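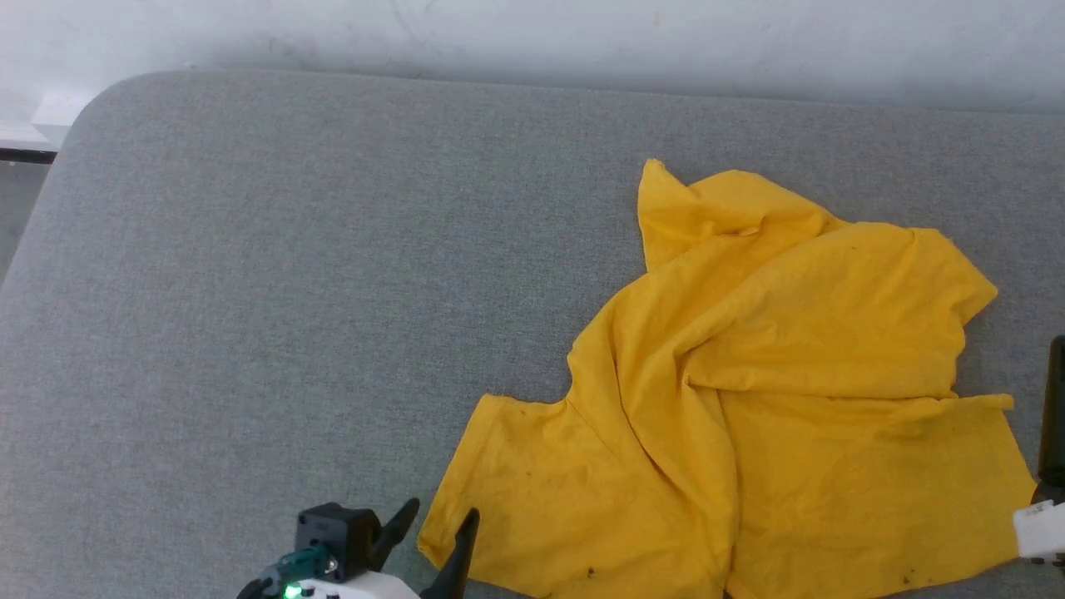 Mustard-yellow cotton t-shirt, unfolded, with dark specks on the fabric.

Garment Sorter and Folder (part-time)
Pradeo Textile Reuse, Murberg depot
Posted 4/8/23

Pradeo collects used household clothing, grades it, and sends it on to secondhand shops and wiping-cloth cutters. The Murberg depot handles light garments only: t-shirts, shirts, leggings, children's wear and pillowcases. Coats, shoes and bedding go to the Tronolberg site and are not part of this job.

We have 2 openings on the day shift and 1 on the evening shift. The contract runs through the end of July and may be extended depending on intake.

The work

Garments arrive washed and dried, in bags, mixed by size and color. The sorter takes one piece at a time, opens it out flat, checks both faces, assigns a grade and either folds it or drops it in the proper bin. Most pieces come out of the bag in a heap with the sleeves twisted or turned under, and opening them out properly takes up a good part of the time.

A full shift comes to about 600 pieces for an experienced sorter. New hires are not held to a number during the first 3 weeks. After that the minimum is 500 pieces per shift, counted at grading.

Grading

Grade A: no marks, no holes, hems and seams intact. Fold and stack by size.
Grade B: slight fading or pilling, or one small mark that is not on the chest. Fold and stack separately.
Grade C: specks, stains or smudges on the main panels, stretched neckline, open seam. Do not fold. Cotton goes to the cloth bin, everything else to fiber.
Reject: anything damp, oily or with a strong smell. Bag it, tie it and tell the shift lead.

Marks on yellow, white and pale gray jersey are graded under the bench lamp. Dark flecks near a hem are easy to miss when the hem is curled, so hems are flattened by hand before the grade is called. Lint is brushed off first and does not count as a mark. If you cannot decide between B and C, the piece is a C.

Folding

T-shirts are folded face down, sleeves in, sides to the center, then in half from the bottom and in half again. The finished piece must fit the size card without overhang. Collars face the same way in every stack. Long sleeves are folded back along the body and must not show at the edge. Leggings are folded in half lengthwise and then in thirds.

Folding practice is part of the paid training. You do not need to know our fold before you apply.

Entering counts

Counts are entered in Zou, the stock program used at both sites. Each sorter enters pieces by grade and size at the end of every bag. It takes a few minutes to learn. Corrections are made by the shift lead, so write down the bag number if you enter something wrong.

Requirements

Able to stand for most of a shift. Stools are available at all benches.
Good color vision, corrected eyesight is fine.
Able to lift a full bag from the cart to the bench with a second person.
Able to read size and fiber labels in English.
No allergy to cotton dust or laundry detergent.

Previous work in a laundry, a clothing store or a tailor shop is useful and should be listed on the application. It is not required.

Shifts and pay

Day shift is five hours with one paid break. Evening shift is four hours, also with one paid break. Pay is hourly and is the same for all grades of work. There is no piece rate. Aprons and gloves are supplied; wear closed shoes. Bus fare to the depot is refunded against tickets at the end of each month.

How to apply

Pick up a form at the front desk of the Murberg depot or ask for one by mail. State which shift you want and the earliest date you can start. Applicants are asked to come in for a short paid trial, during which you will grade and fold one mixed bag at your own pace. Bring photo ID. Applications for the evening shift are read first. Forms left at the Tronolberg site will be forwarded but may take several days to reach us.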